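**Zutwood Student Robotics Project: Progress Report to the Iltov Fund**

Report date: June 8, 2023
Submitted by: Zutwood Student Robotics Project, Grotport
Period covered: from the opening of the grant to the end of May

## 1. Purpose of this report

The Iltov Fund supports the Zutwood Student Robotics Project for one school year and one summer session. This is the second of three reports due under the agreement. It covers the household textiles unit, the state of the equipment, spending on consumables, and the changes we ask the Fund to approve before the summer session opens.

## 2. Work completed

The project enrolled 16 students at the start of the period, and all of them remain enrolled. They work in pairs. Each pair is responsible for one hand-held gripper, its maintenance log, and the recordings made with it.

The first part of the period was given to rigid objects: cups, boxes, and kitchen tools. Students learned to assemble the gripper, check the finger alignment, and record a task from start to finish. This part of the plan closed on schedule.

The second part, which is still under way, deals with soft goods. Students handle cushions, folded covers, blankets, and bedding of different weights and patterns. The agreement called for 500 accepted recordings in this unit by the end of the summer session. As of the end of May, 195 had been accepted. The pace is slower than planned for two reasons:

- Soft items do not return to the same shape between attempts, and resetting the work area takes longer than the session plan allowed.
- The review standard was raised in May. A recording is now accepted only if both fingers can be seen at the moment of contact and the item is clearly held before it is moved.

The second point was a decision of the teaching staff. Several recordings that would have passed under the earlier standard were returned to the pairs and made again. We consider the loss of time acceptable - the students' own notes show that they now stop and correct a poor approach before closing the fingers.

## 3. Student learning

Each student keeps a written notebook, which is read at the end of every unit. The notebooks from the rigid objects unit were mostly lists of settings and faults. Those from the textiles unit are longer and contain more reasoning. Common subjects include how far to open the fingers before reaching into a pile, how to approach a cushion so that it does not roll, and what to do when two layers of cloth are picked up together.

Students also completed a short written test on safe handling and basic mechanics. Two students did not reach the pass mark on the first attempt. Both passed on the second.

Programming remains the weaker side of the course. The students can trim and label their recordings without help, but only a few are able to change the labeling script or explain why it rejects a file. The summer session will include more time at the keyboard, with shorter exercises and written solutions handed out the same day.

## 4. Equipment

All grippers purchased under the grant are in working order. The following repairs were made during the period:

- Replacement of worn finger pads on three units
- Replacement of one cracked side plate
- Tightening and thread-locking of the top screws on every unit, after several were found to be working loose

The spare parts were ordered from Võ, the supplier named in the original budget. Delivery took longer than quoted, and one pair shared equipment with another for several sessions. A small stock of pads and screws is now kept on site.

Memory cards continue to be a weak point. Two failed in May and the recordings on them could not be recovered. Cards are now copied at the close of each session, and the copy is checked before the card is cleared.

## 5. Use of home-like settings

The original plan placed all recording in the Zutwood workshop. With the Fund's agreement, part of the textiles unit was moved to furnished rooms in Grotport, with daylight and ordinary furniture. Recordings made there show more variety in light, background, and the way items are stacked. They also take more time to review, and the acceptance rate has been lower. We intend to keep both settings and to report on them separately in the final report.

Sessions in furnished rooms are limited to 30 minutes per pair. An adult member of staff attends each one.

## 6. Spending

Spending is within the approved budget. The line for spare parts is nearly used up, and the line for travel has hardly been touched. The line for textiles was underspent, as most of the cushions and blankets were donated by families.

## 7. Requests to the Fund

1. Approval to move the unspent part of the travel line to spare parts and memory cards.
2. Approval to keep the target for accepted textile recordings as it stands, with the closing date moved to the end of the extra week at the close of the summer session.
3. Confirmation that the revised review standard may be used for the final report, including for recordings accepted before it took effect. Those recordings would be reviewed again.

## 8. Next steps

Until the summer session opens, staff will finish the second review of the earlier recordings and prepare the programming exercises. The pairs will then continue with mixed piles, where a chosen item has to be taken out from among others of different size and cloth. Work on the textiles unit is shown at the end of this report. 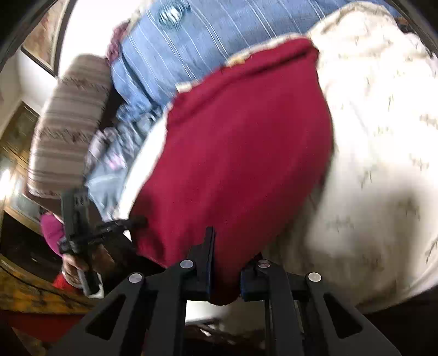 Iltov Fund: Requests 1 and 2 are approved. On request 3, please send us the number of earlier recordings affected before the second review is finished - we would like to see how many are likely to be withdrawn, and whether the pairs will have time to make them again within the extra week.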